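Notebook – adhesive trials, gift box lids
Tuesday, April 28, 2026

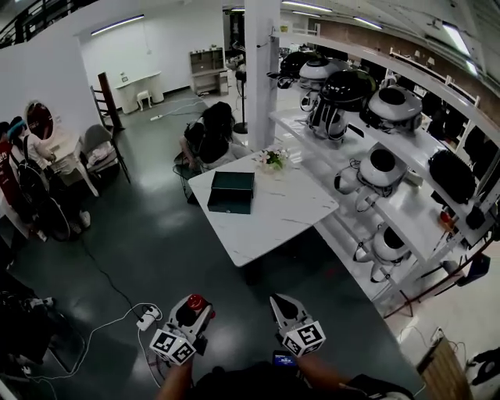

Third round on the Druvov cold glue, and I am still not convinced. The rep's sheet says the hinge strip on a covered box will take 3,000 openings before the cover paper lifts. It doesn't say what board, what paper, what weather, or who was doing the opening. My own complaint is simpler. A rigid box in a dark cover, like the green one on the marble-patterned table with its lid slightly raised, gives away every bit of bad gluing along its edges, and a lid that sits up a little is the first thing a customer asks me about. So I'm testing for lid lift first and hinge life second, whatever the sheet thinks is more important.

Set up: same gray board for all of them, grain running along the hinge. Skileton cover paper, dark green, out of the old roll. Half the boxes glued with Druvov, half with the Timik paste we have used for years and have no quarrel with except the drying time. Pressed overnight under the same weights, then left on the open rack by the window.

Results so far.

Timik: lids flat the next morning. One had a bubble on the top panel, my fault, I rushed the brushing. Slight curl on the inside liner by day three, which went away when the rain stopped. I would not read anything into that.

Druvov: grabs fast, I'll give it that. Corners turned in cleanly and I didn't need to hold them. By the second morning several lids had a gap at the front you could slide a business card into. Pulled one apart and the board had bowed toward the cover side. That smells like too much water in the glue to me, but the rep says it is a low-water product. Maybe. I'd like to see somebody weigh it.

Hinge count: stopped the Druvov box at 141 because the strip had started to go white on the fold. Stopped the Timik box at the same number to be fair and it was whitening too, less so. Neither is anywhere near failing. Neither tells me anything about 3,000, and I'm not opening a box by hand that many times to check a brochure.

Possible holes in all this: the green roll has been sitting since last June and may have dried out. The rack by the window gets sun in the afternoon. Thickness of glue film is by eye. Anyone who wants to defend Druvov can start with those.

To do
– repeat with fresh Ccori paper, same color if they have it, and the boxes kept away from the window
– liner on the same day as the cover, to see if that pulls the board back
– try Druvov thinner, with the foam roller
– find the invoice for the 40 boxes from the stationery job and see which glue went on those, as two came back with lids up and I blamed the courier

Not ordering the big tub until the second lot is dry. The discount ends Friday and I suspect there will be another discount after it.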